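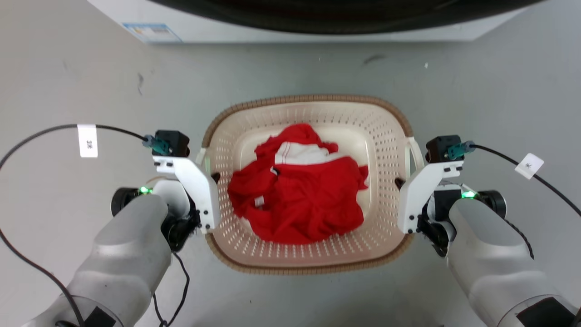

Plikitley laundromat to trial free wash nights for seniors and students

September 10, 2024

A Plikitley laundromat will open its machines free of charge one evening a week from October, after a neighbourhood survey found that many renters in the area were washing clothes by hand.

The Maluleke Street Laundromat has been granted $2000 by the Havitov Neighbourhood Fund to cover water, power and detergent for the trial, which will run for 17 weeks. Seniors, full-time students and anyone holding a concession card can use it. There is no need to book.

Owner Bheki Motaung said the idea came from the survey, which was done by the Plikitley Tenants' Network over the winter. It drew 939 replies. Of the households that answered, 42 per cent had no washing machine at home, and most of those said they put off washing bedding and heavier clothes until they could afford a trip to the laundromat.

"A double load and a dry is a fair bit of money if you're on a pension," Mr Motaung said. "People come in with the towels and take the rest home again."

The free sessions will run from 5 pm until the last wash at 8.30 pm. Each person can do two loads, one of them in the large machines at the back. Dryers are included, but customers are asked to keep to a single cycle when others are waiting. Doonas and blankets can be washed in the large machines only.

Nobuhle Lekota of the tenants' network said older flats in the streets behind Gernel Park were the worst off. Many were built with a shared laundry in the basement, and several of those rooms have since been turned into storage or closed because of damp.

"Some of the buildings have the taps and the drain still there and no machine," Ms Lekota said. "We've asked the owners about it and we'll keep asking."

The network has also written to the council about clothes lines. Two blocks on Gernel Road do not allow washing to be hung on balconies, and tenants there have asked for a line in the rear yard. The council said it had received the letter and would reply next month.

Customers should bring their own basket or bag. Detergent will be supplied, with a fragrance-free powder on request. Street parking on Maluleke Street is limited to one hour before 6 pm. The bus stops outside the chemist on the corner.

Regular prices apply at all other times.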